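Tavion Dvorak
Oct 11, 2025

Right, a thread about flannel, for anyone else who has opened the airing cupboard this week and had a pile of winter things slide out on to their feet. Get a cup of tea, I do go on a bit.

I've been meaning to sort the warm stuff since we moved to Trillside, and this morning it was grey and drizzly and I'd run out of excuses. Blankets, shirts, pillowcases, the lot, all carried through to the kitchen by the armful, as the worktop is the only decent flat surface in this flat!

My gran folded everything on the bed and then did it all again on the ironing board. I've come round to stone. It's smooth, nothing catches, and you can push the creases out with the side of your hand. Do wipe it first though, and then dry it properly - I once put a cream pillowcase down on a smear of beetroot and I still think of it.

The red check is my favourite and I'll hear nothing against it. I bought it at Mernitz years ago when they were still doing fabric at the back of the shop, and I love how the tomato red goes up against the pale squares and those thin bluey-grey stripes. Very cheering on a wet Saturday. 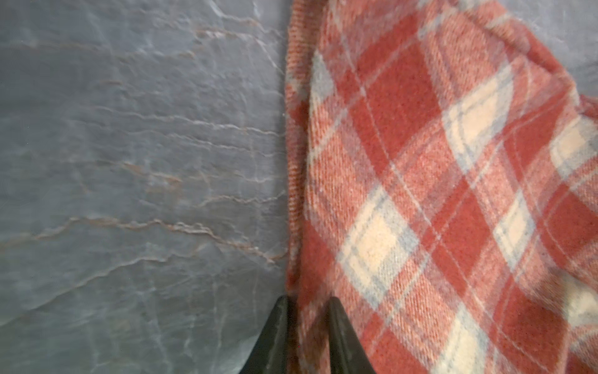 Anyway, folding. Brushed cotton likes to be folded loosely. If you press it down hard and stack a heavy quilt on top, you get those flat shiny lines along the fold by spring, and they take a good few washes to come out. I do thirds one way, then in half, and stop there.

Washing: I do mine at 30 with half the usual powder and no softener at all. A friend in Judden swears by a splash of white vinegar in the drawer and her blankets are lovely, so I may give in and try it. Give everything a really good shake before you hang it up, it brings the fluff back.

Two blankets are going to the charity shop on Ortner Road, as we have far more than two people could ever sit under. I did try to part with a third and then found myself wearing it round my shoulders while I made toast, so that one's staying.

The shelf is done now, shirts on the left and blankets on the right, and I can shut the cupboard door without leaning on it. The pillowcases I'll leave out until November, when the bedroom gets properly cold.

If anybody has a good way of getting bobbles off an old flannel shirt, please tell me. I've tried the little razor gadget and I'm frightened of it - it ate a cuff.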